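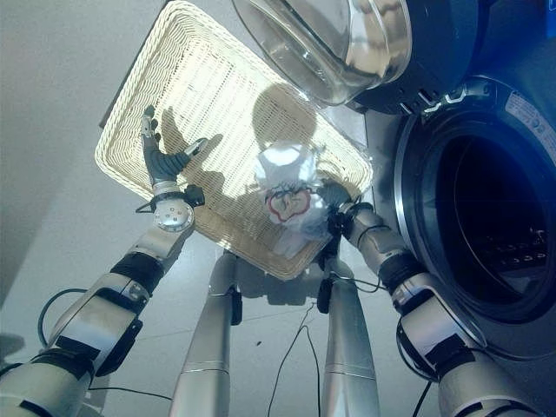
# Cleaning a pale woven wicker tray without turning it yellow

Posted in: Household / Natural materials

I have a rectangular wicker tray, cream coloured, with a raised wavy rim and a flat base in a finer weave. It is 510 mm on the long side. I use it for carrying small bits of clean washing from the airer to the bedroom, so it has to be clean enough not to mark white cotton.

After two years the rim is grey where I hold it and the base has dust in the crossings of the weave. I have a second, smaller tray from the same shop which I washed in the bath last May with washing-up liquid and left on a radiator. It went a patchy yellow, two strands in the base split, and it no longer sits flat. I would like to avoid a repeat.

What I want to know:

- Can this sort of tray be washed with water at all, or must it be dry cleaned only?
- What caused the yellowing, the soap or the heat?
- Is there a finish worth putting on afterwards that will not come off on fabric?
- Can the warped one be flattened?

I don't know which plant it is made from. The label said "natural fibre" and nothing else. There is no varnish that I can feel.

**Drulasora**

---

**Irfan Arain**

I repair chair seats and baskets, mostly willow and cane. The answer depends on the fibre and on whether there is a coating, so check both before you wet anything.

**Checking the fibre.** Look at a cut end on the underside with a hand lens. Rattan core (usually sold as centre cane) is round, solid and full of small pores, like the end of a bundle of straws. Willow has a small pith in the middle and denser wood round it. Paper cord unwinds if you pick at the end with a pin. If it is paper cord, stop there and stay with the dry method. Water softens it and the twist opens up.

**Checking for a coating.** Put one drop of water on the underside and leave it for a minute. If the drop sits up as a bead, there is lacquer or wax. If it darkens the strand, the fibre is bare. A darkened spot on bare cane fades once dry, though it may leave a faint ring, so use the underside.

**Dry method (all fibres)**

1. Turn the tray upside down and tap the base with the flat of your hand, outdoors.
2. Vacuum both faces with the soft brush head on low suction.
3. Work a dry 25 mm paintbrush into the crossings. Hog bristle is better than nylon, as it holds the dust.
4. Rub the rim with a vulcanised rubber smoke sponge, used dry. It lifts hand grime well from bare cane. Slice the sponge face off when it goes black.

**Damp method (cane and willow only)**

1. Mix 5 ml of plain soap flakes into 600 ml of lukewarm water. No bleach, no soda crystals, no bicarbonate.
2. Wring a white cloth out until it does not drip.
3. Wipe along the strands, one side at a time. Do not scrub across them, as this raises hairs that will snag on knitwear.
4. Go over it twice with a second cloth and clean water. Most yellow patches I see are where soap was left in.
5. Dry it in moving air out of direct sun. Prop it on edge so both faces are open. Allow a full day.

On your yellowing: probably both. Alkaline residue darkens the lignin in the fibre and heat speeds that up. The splitting is purely the radiator. The outside of the strand shrinks before the core has lost its water, and it opens along the grain.

**Finish.** For something that carries washing I would leave it bare. Oil will transfer to cotton for months. Wax picks up lint. If you must seal it, use a thin water-based acrylic in matt, two coats, and give it a fortnight before any cloth goes on it. Acrylic also makes the strands stiffer, so the tray will crack sooner if it is flexed.

**Flattening the small one.** If it is cane, yes. Mist both faces until the strands bend without creaking, lay it on a flat board with a clean towel under and over, and put an even weight on top. Books in a carrier bag are fine. Change the towels after three hours and leave it under the weight until it is dry throughout. The two split strands can be closed with a little PVA and a clothes peg, but do that after flattening.

---

**Zeltach**

just hose it down and leave it on the grass, mine have been done that way for years and they are fine. lemon juice for the yellow bits

---

**Jadoon**

I would not use lemon juice. It lightens the surface a little at first, but the sugar and acid stay in the weave unless you rinse heavily, and then you are back to soaking the thing. Hosing is all right for coarse willow garden baskets. A flat tray with a fine base holds water in the crossings and the base sags under its own weight while wet.

Two additions to what Irfan wrote.

If there are grey or black specks that do not brush off, that is mildew and soap will not shift it. Dab with 3% hydrogen peroxide on a cotton bud, leave for ten minutes, then wipe with clean water. Test the underside first. On cream cane it leaves a slightly paler dot, which evens out.

Humidity matters more than the washing. I keep a hygrometer in the airing cupboard and it was reading 61 per cent with the door shut and a load in there. Trays stored in that cupboard went grey. The same trays on an open shelf did not. If yours lives next to the airer, move it.

For snags, run an old pair of tights over the rim and base after cleaning. Wherever the nylon catches, take the hair off with 600 grit paper, stroking one way only, then brush out the dust.

---

**Drulasora**

Checked with a lens: round, solid, pores, so centre cane. The water drop went straight in, so bare. I did the rim with the smoke sponge and that took off most of the grey. I will do the damp wipe at the weekend and leave it unsealed.

The small one is under a board now. Is a cold room all right for drying, or should I bring it in?

---

**Irfan Arain**

A cold room is fine if the air moves. Leave the window on the latch and change the towels more often, every two hours for the first six. If it smells musty when you lift the board, take the weight off, let it dry on edge and start again with less water.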